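Measuring the dark over Perkurport

The meter is the size of a matchbox and points straight up. It takes a reading every two minutes from dusk until dawn, writes the figure to a memory card and goes back to sleep. Rosaura Carhuamaca has fixed it to a mast behind the old pumping station at Perkurport, where the nearest street lamp is 800 metres away and shielded by a bank of poplars.

The unit of interest is magnitudes per square arcsecond, a measure inherited from astronomy in which a larger number means a darker sky. A natural sky with no moon reads close to 22. A city centre may read 17 or lower. The scale is logarithmic: a drop of one whole magnitude means that the sky has become two and a half times brighter, and a drop of five means a hundred times. Readers used to linear scales tend to underrate small changes, and a difference of 0.3 in the nightly median can look like nothing on a chart.

Carhuamaca's record now runs to 381 nights. After nights with the moon above the horizon are removed, fewer than half remain. After cloud is dealt with, fewer still. Cloud is the main difficulty. Over a remote site it darkens the sky, as it blocks the stars and has nothing below to reflect. Over a town it does the reverse and returns the light of the streets to the ground. Perkurport lies between the two conditions, and a cloudy night there can go either way depending on the height of the cloud base and whether it reaches as far as the town.
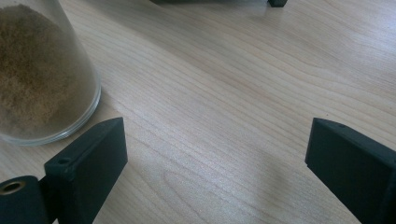 What looks like ground coffee in a glass container on the table.

The question the record was meant to answer is a narrow one. In January the district began to replace its sodium lamps with white LEDs, starting with the road from Perkurport to Jimero. The new lamps are fully shielded, so that no light leaves the fitting above the horizontal. The old ones were not. On paper this should give a darker sky. The complication is colour. Sodium lamps emit most of their light in a narrow yellow band, while white LEDs emit a good deal of blue, and blue light scatters more strongly in clean air. It also falls partly outside the range in which the meter is most sensitive. A meter can therefore report an improvement that a dark-adapted human eye would not confirm.

Norbert Pintér, who has worked on the calibration, deals with this by running a second meter behind a blue filter. The ratio between the two instruments gives a crude index of colour. It does not replace a spectrum, but it costs very little and can be left outdoors through frost. The housing windows have to be wiped at fixed intervals. Dust, pollen and spider silk all dim the reading, and a slow build-up of dirt produces a convincing but false trend towards darkness. In the first season this error reached a tenth of a magnitude before it was noticed.

Ageing of the window is a second source of drift. Plastic covers cloud under sunlight, and the loss has to be measured by swapping covers between instruments for a few nights. Glass is stable and heavier. Both Perkurport meters now have glass.

The two instruments are compared with a third kept at the Fekete farm, at an elevation of 30 metres above the valley floor. Ground mist that reaches the lower site often stops short of the farm, so a night on which the two sites disagree sharply is marked as suspect and checked against the humidity log. Jolán Bíró keeps that log by hand. 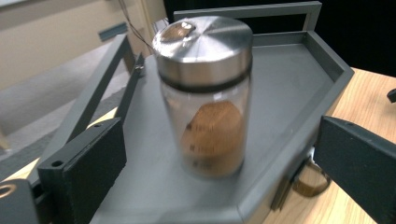 Marites Sarmiento would put the money elsewhere. Her view is that a single figure from overhead hides the part of the sky people look at, and that the glow along the horizon should be mapped with a wide-angle lens several times a year, even if this means fewer nights in total.

The objection is a fair one. The zenith is the darkest part of most skies and the last to show a change. A new warehouse yard on the edge of Praka, lit from dusk to six in the morning, can be seen as a white dome from the pumping station and does not appear in the overhead median at all. Horizon mapping would record it. Against this, all-sky pictures need clear air, no moon and an operator, and a handful of them cannot separate a change in lighting from a change in haze.

The working plan is to do both. The meters stay where they are for a second full year, and all-sky sets will be taken near new moon when the forecast allows. Results for the Jimero road will be held back until the same months can be compared before and after the change of lamps, with snow cover left out. Snow roughly doubles the light sent upwards by a shielded lamp, and last winter had a good deal of it.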